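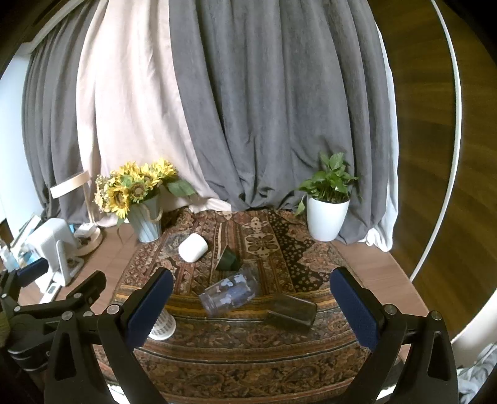
Jedville Hand-Held Gripper, Tabletop Kit

The Jedville is a two-finger gripper that you hold and work yourself, with a camera that records what the fingers do. It is for teams who want to teach a robot arm to handle household objects and would like to collect the demonstrations without tying up the arm. One person can use it at an ordinary table. The recordings come off the tool as video with the finger opening logged alongside, and they load straight into Trellitz, our session software.

Typical jobs are standing cups upright, sorting cups from other tableware, moving things from one side of a table to the other, and clearing up. The kit is sold for tabletop work. It will do shelves and drawers at a comfortable height, but the guidance and the task cards that come with it all assume a table.

Fingers and pads

The fingers are black plastic with triangular cut-outs, which keep the weight down at the front of the tool where the wrist feels it most. Each has a dark blue textured pad on its inner face. The pads are the part that wears. They are held separately from the finger and can be swapped with the small screwdriver in the lid of the case. Wipe them with a damp cloth after use and leave them to dry before putting the tool away. Solvent cleaners make the surface shiny and the grip suffers.

Smooth, rounded things are the hardest test for any pair of pads, and glass and glazed cups are the objects we get asked about most. Close slowly on these and let the pads meet the sides evenly. If the cup turns as you lift, you have taken it too near the rim. A cup lying on its side is best approached across its width, with the tool tilted a little so that both fingers clear the table.

The linkage moves both fingers together, so the middle of the grip stays in the same place however wide it is open. This matters later, when the same movement has to be repeated by an arm.

Camera

The camera is fixed to the tool and looks out over the fingers through a very wide lens. Straight edges near the outside of the picture come out curved, and this is normal. Trellitz stores the lens values for each tool and applies them on import. Do not refocus or turn the lens. If it has been knocked, run the board check on the printed card before recording anything you want to keep.

The wide view takes in most of a small table and a good deal of the room behind it. You do not need a plain backdrop or a bare tabletop. Patterned cloths, plants, curtains and flowers are all fine, and models trained on a mixture of rooms tend to cope better when the arm is moved somewhere new. Tidy away anything private, such as post or family photographs, before you start.
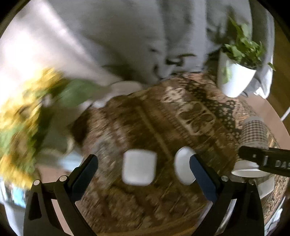 Fast movement blurs the picture, and blurred stretches are less use for training. Trellitz marks them on the timeline after import so you can decide whether to keep the take. Slowing down for the last part of the reach is usually enough. More light also helps, and a lamp to the side works better than one shining towards the lens. If there is a bright window behind the table, draw the curtain or move round.

Recording a session

Press the button on the handle once to start and once to stop. A short tone confirms each press. Hold the tool still over the table for a moment at the start of every take, do the task, then return to the same spot before you stop. Takes can be as long as you like, but short ones are easier to check and cheaper to throw away.

The storage card supplied holds 300 short takes at the standard setting. The larger card, sold separately, holds 600. Copying to a computer is by cable. There is no wireless transfer on this model.

Change the layout of the objects between takes. Lay some down, stand some up, put one partly behind another. People new to the tool often set the cups out in a neat row each time and end up with a model that only knows neat rows.

What is in the case

Gripper with camera fitted
One spare pair of pads
Storage card and cable
Charger
Printed board card for the lens check
Task cards for tabletop work
Screwdriver

The cups and tableware are not included. Use what you have.

Models and parts

The standard kit is order code 204. Code 266 is the same kit with the larger storage card and two extra pairs of pads, and suits groups where several people share a tool. Both take the same fingers, so parts can be swapped between them. Pads, fingers and chargers can be bought singly from the spares page.

Fitting to an arm

A matching powered gripper, the Hurard, uses the same fingers and pads and bolts to most small arms through an adaptor plate. You do not need one to collect recordings. You will want one if you plan to run the trained model yourself, as the closer the arm's fingers are to the ones in the recordings, the less adjusting there is to do. Adaptor plates are made to order, so tell us which arm you have when you ask for a price.

Limits

The Jedville is not sealed. Keep it away from full cups and wet sinks. It is not meant for hot pans, knives or anything heavier than a full kettle, and the fingers will bend if used to lever. It gives no force reading, only the opening of the fingers.

Ordering

Kits are sold through Baluyot, who also handle repairs and loans. Loan kits go out for a fortnight and can be kept at the end if you decide to buy. Please return loan tools in the original case with the lens cap on. The next batch of code 266 is due in November, and orders for it are being taken now.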